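Luma Two-Arm Service Robot: Door and Corridor Package

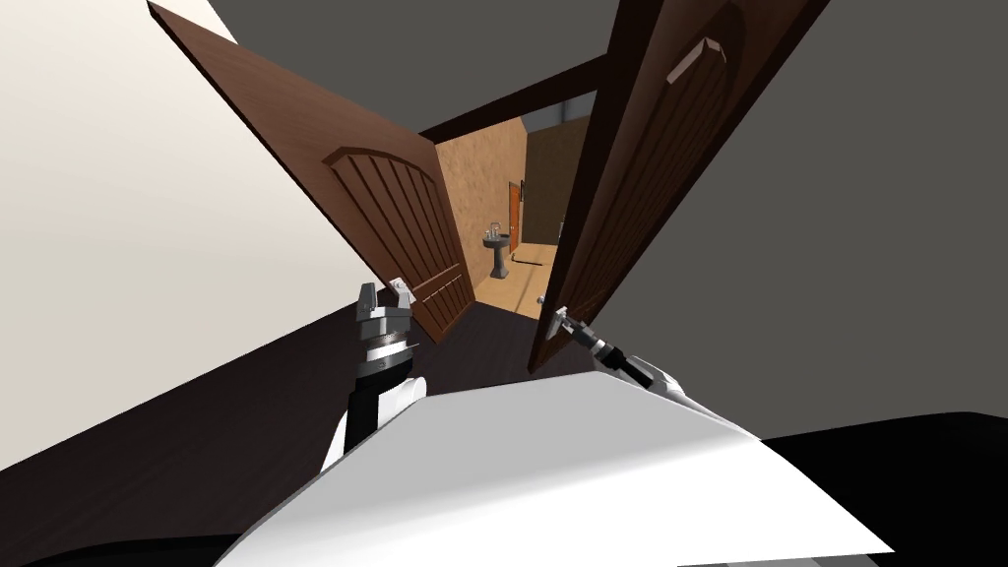
Supplied and supported by Giltetti Workplace Automation
Product code: LU-219-D
Availability: order in, allow 30 working days
Page updated 17/01/2019

Overview

The Luma is a wheeled robot with two arms, sold for indoor fetch-and-carry work in hospitals, aged care homes, hotels and larger office buildings. The Door and Corridor Package adds the software and gripper fittings it needs to get through hinged doors, including double doors, without automatic openers being installed.

Most sites that ask us about delivery robots have the same problem. The lift can be dealt with, the floors are level enough, and then there is a set of doors between the laundry and the wards that somebody has to hold open. Putting powered openers on every doorway is expensive, and in older buildings it may need heritage approval. With this package the robot works the doors that are already there.

What is included

Luma base unit with two arms and parallel grippers
Door handling software, single and double leaf
Spare set of finger pads
Charging dock and lead
Site model prepared from your floor plans
One day of staff training on your premises
Printed quick guide, one per shift area

Trolley hitch, lockable cabinet and lift interface are sold separately.

Rehearsal before delivery

Every order includes a simulated model of your route. We build the doorways, corridors and fixed furniture from your drawings and a site visit, then run the door routines in the model before the robot leaves our workshop. Doors that give trouble are listed in a report, with a recommendation for each. Usually the fix is small: a closer backed off a little, a worn latch replaced, a bin moved from behind the swing.

You keep the model. If you renovate or change a route later, send us the new drawings and we will rerun it for a fixed fee.

What changes for your staff

Buyers tend to ask about speed first. The Luma is slower through a door than a person and we don't sell it on speed. Its use is in the trips staff would otherwise make between other jobs.

At Garcia Linen Hire, which runs a laundry and two storerooms on one site, attendants were walking over 100 internal deliveries a week. The robot now takes the routine runs. The attendants' rosters were rewritten so that one person per shift loads, dispatches and checks the robot, and the rest stay on sorting and folding. No positions were cut. The afternoon shift did lose its informal chat at the storeroom door, and the supervisor moved the tea break forward after people raised it.

We recommend settling the following with your team before delivery:

Who loads and unloads, and whether it is written into the position description
Who is called when the robot stops, and who covers that person's work meanwhile
Which doors people should leave alone while the robot is using them
Where trolleys and wet floor signs may be parked along the route
How staff can report a near miss without going through the vendor

Allow two to three weeks for people to get used to it. Staff commonly hold doors open for the robot in the first few days. It does no harm, but the robot will pause until the doorway is clear.

Working around the robot

The robot gives way to people in corridors. At a door it sounds a soft tone before it starts and again when it has finished. Pressing either shoulder button stops both arms. Anyone on site can do this and no key is needed to restart.

It should not be used on fire doors held shut by an alarm, on doors with a keypad or deadlock, or on glass doors with no frame. It cannot manage round knobs that need a firm twist. Lever handles, push plates and pull handles are fine.

Specifications

Arms: two, independently controlled
Maximum door opening force: 50 newtons
Door types: hinged, single or double leaf, timber or metal
Floor surfaces: vinyl, tile, sealed timber, short pile carpet
Body colour: white
Languages on screen: English, French
Warranty: two years parts and labour, finger pads excluded

Servicing

Finger pads are a wearing part and can be changed by your own maintenance staff with a hex key. Arm joints are checked at the annual service, carried out on site by Daver Technical Services, our service agent. Bookings for July fill early as many sites line the work up with their budget year.

Related items

LU-219-H Trolley hitch
LU-219-C Lockable cabinet
LU-219-L Lift interface
FP-50 Finger pads, pack of four

Price on application. Please have your floor plans and a list of doors on the route ready when you contact us.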